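4. Instalação e primeira utilização da arca Mughal

Se chegou a esta secção, a sua arca já está montada, os parafusos estão apertados e o cartão foi (esperamos nós!) dobrado e posto de lado. Falta a parte de que mais gostamos, que é escolher-lhe um sítio na casa e enchê-la de roupa, mantas e lençóis. Leia tudo uma vez antes de começar, de preferência sentado e com um café ao lado, e depois volte ao princípio e siga os passos com calma.

Se ainda lhe sobrarem peças no saquinho das ferragens, volte à secção 3. A única peça que pode sobrar é a anilha suplente da dobradiça, que convém guardar colada com fita no verso da tampa.

4.1 Escolher o lugar

A arca Mughal tem 1039 mm de comprimento e fica bem aos pés de uma cama, debaixo de uma janela baixa ou encostada à parede de um corredor largo. Com a tampa aberta até ao fim, a altura total chega aos 1322 mm. Tenha esta medida em conta se houver uma prateleira, um quadro ou um parapeito por cima, que é um pormenor que escapa a muita gente até ao dia em que a tampa bate.

1. Limpe o chão no local escolhido e deixe-o secar por completo.
2. Marque a posição com fita de papel. Sente-se na cama, abra as portas do roupeiro, passe pelo espaço que sobra com um cesto de roupa nos braços. Se tiver de se encolher, experimente outro sítio.
3. Com a ajuda de outra pessoa, levante a arca pela base e pouse-a sobre as marcas. Nunca a levante pela tampa.
4. Afaste-a da parede o suficiente para lá passar a mão. O painel traseiro tem ranhuras de ventilação que não devem ficar tapadas.
5. Rode os pés reguláveis até a arca deixar de baloiçar. Comece pelos da frente.
6. Retire a fita do chão.

CUIDADO: Não arraste a arca depois de cheia. Os pés foram pensados para aguentar peso na vertical e podem soltar-se se forem forçados de lado.

Nota: Evite encostá-la a radiadores ou deixá-la ao sol direto durante a tarde. A madeira escurece com a luz, e escurece de maneira desigual quando há um candeeiro ou uma pilha de livros pousados em cima. Se a quiser mesmo ao pé da janela, vá mudando esses objetos de lugar.

4.2 Deixar arejar

A madeira da Bokunwood sai da oficina com um acabamento à base de óleo, e é natural que traga um cheiro ligeiro, que algumas pessoas adoram e outras nem por isso. Antes de guardar qualquer tecido, proceda assim:

1. Abra a tampa e bloqueie o braço de retenção (ver 3.6).
2. Passe um pano de algodão seco por todo o interior, incluindo os cantos e a parte de baixo da tampa.
3. Deixe a arca aberta durante 2 dias, num quarto com a janela entreaberta.
4. Passe novamente o pano. Se sair manchado de amarelo, espere mais um dia e repita.

Não use detergente, vinagre nem produtos para móveis nesta fase. Uma cliente nossa, a Yufang Jiang, escreveu-nos a contar que tinha perfumado o interior com óleo de alfazema logo na primeira noite, e que os lençóis brancos ficaram com umas rodelas que nunca mais saíram. Se gosta de alfazema, ponha-a seca, dentro de um saquinho de pano, e pouse o saquinho no tabuleiro superior.

4.3 Preparar a roupa

Uma arca é um lugar fechado, e aquilo que lá entra por lavar sai pior ao fim de uma estação. As traças preferem a lã com vestígios de pele ou de comida, e uma nódoa que hoje quase não se vê pode estar bem castanha em dezembro. Vale a pena gastar uma tarde nisto. Ponha música, abra as cortinas e use a cama como bancada, que tem a altura certa para poupar as costas e deixa espaço para estender uma camisola com as mangas abertas.

1. Faça a cama e alise a colcha. Não precisa de a tirar, desde que esteja limpa.
2. Esvazie os bolsos de todas as peças. Lenços de papel, bilhetes e rebuçados são os suspeitos do costume.
3. Estenda uma peça de cada vez, com a frente para cima, e alise-a com as mãos do centro para fora.
4. Observe golas, punhos e bainhas à luz do dia. O que tiver nódoas vai para lavar, mesmo que custe adiar.
5. Passe o rolo adesivo ou a escova, sempre no mesmo sentido.
6. Feche fechos e molas, mas deixe os botões da gola abertos, para o tecido não ganhar vinco.

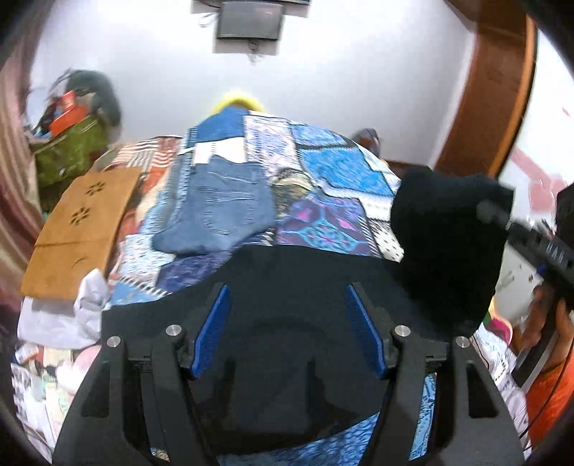
Fig. 7. Peça azul-escura estendida sobre a colcha de retalhos.

As peças escuras merecem um bocadinho mais de paciência. O cotão e os cabelos veem-se bem sobre um azul-marinho, mas as nódoas de gordura escondem-se, e muitas vezes só aparecem quando se inclina o tecido contra a janela. Passe também a ponta dos dedos: uma zona mais áspera ou mais rígida costuma ser sinal de que ficou ali alguma coisa. Em caso de dúvida, lave.

Nota: Se passar a roupa a ferro ou a vapor, deixe-a arrefecer completamente ao ar antes de a guardar. O vapor fica preso nas fibras mais tempo do que parece, sobretudo na ganga e nas malhas grossas, e uma arca fechada com humidade lá dentro ganha bolor num instante.

4.4 Encher a arca

O interior tem 355 mm de profundidade útil, medidos do fundo até ao tabuleiro. Cabe lá bastante roupa de inverno, mas não cabe tudo, e a tentação de calcar com os joelhos é grande. Resista! Os tecidos precisam de um pouco de ar à volta, e as fibras da lã e da penugem perdem o volume quando passam meses esmagadas.

1. Forre o fundo com a folha de algodão cru fornecida. O lado cosido fica virado para baixo.
2. Coloque primeiro o mais pesado: cobertores, edredões dobrados em três, casacos grossos.
3. Por cima, ponha as malhas, dobradas e nunca penduradas nem enroladas com força.
4. Reserve a camada de cima para lençóis, fronhas e peças finas.
5. Encaixe o tabuleiro nas calhas laterais. Deve assentar sem pressão. Se ficar levantado de um dos lados, retire uma peça e tente outra vez.
6. Use o tabuleiro para cintos, lenços, saquinhos de alfazema e para a lista de conteúdo (ver 4.5).

CUIDADO: Não guarde na arca peças de couro em contacto direto com tecidos claros. O couro larga cor. Se não tiver outro sítio, envolva-o num pano velho.

CUIDADO: Mantenha as crianças afastadas enquanto enche ou esvazia a arca. O braço de retenção segura a tampa, mas não substitui a vigilância de um adulto. A arca não serve para brincar às escondidas, em circunstância nenhuma.

Sobre as colchas de retalhos, que nos dão sempre muito que conversar nas feiras: têm costuras a mais e tecidos de várias idades, e por isso não gostam de ser dobradas sempre pelo mesmo sítio. O Finn Böttcher, que desenhou a Mughal e herdou da avó mais colchas do que camas, dobra as dele com o avesso para fora e mete um rolo de papel de seda em cada dobra. Duas vezes por ano abre-as, sacode-as à janela e volta a dobrá-las por outra linha. Dá trabalho, sim, mas as cores aguentam-se e o enchimento não fica marcado.

4.5 A lista de conteúdo

No envelope das instruções vem um cartão pautado. Escreva nele, a lápis, o que guardou e em que camada. Parece um exagero no dia em que se arruma tudo, e depois, na primeira noite fria, sabe muito bem não ter de revirar a arca inteira à procura do cobertor de xadrez.

1. Escreva uma linha por peça ou por conjunto (por exemplo, «lençóis de flanela, camada de cima»).
2. Risque o que for tirando.
3. Guarde o cartão no tabuleiro, do lado da dobradiça.

Quando o cartão estiver cheio, qualquer folha serve. Pode também pedir cartões novos à nossa loja de Bodilthorpe, que os envia sem custos juntamente com outra encomenda.

4.6 Fechar e verificar

1. Liberte o braço de retenção, segurando a tampa com a outra mão.
2. Acompanhe a tampa até abaixo. Não a deixe cair.
3. Confirme que não ficou tecido preso na junta, nem à frente nem nos lados.
4. Rode a chave apenas se precisar mesmo de trancar a arca. Guarde-a fora do alcance das crianças.
5. Ao fim de uma semana, abra, cheire e passe a mão pelas paredes interiores. Devem estar secas ao toque.

Se notar cheiro a mofo, retire tudo, areje a roupa ao ar livre e repita o procedimento 4.2 antes de voltar a encher. Se a tampa ficar desalinhada, o ajuste das dobradiças está explicado na secção 5, com o parafuso de regulação assinalado.

Para qualquer dúvida sobre esta secção, escreva à Ayuba Amissah, do apoio ao cliente, indicando o número que está na etiqueta por baixo do tabuleiro.

Texto revisto em 27/01/2022.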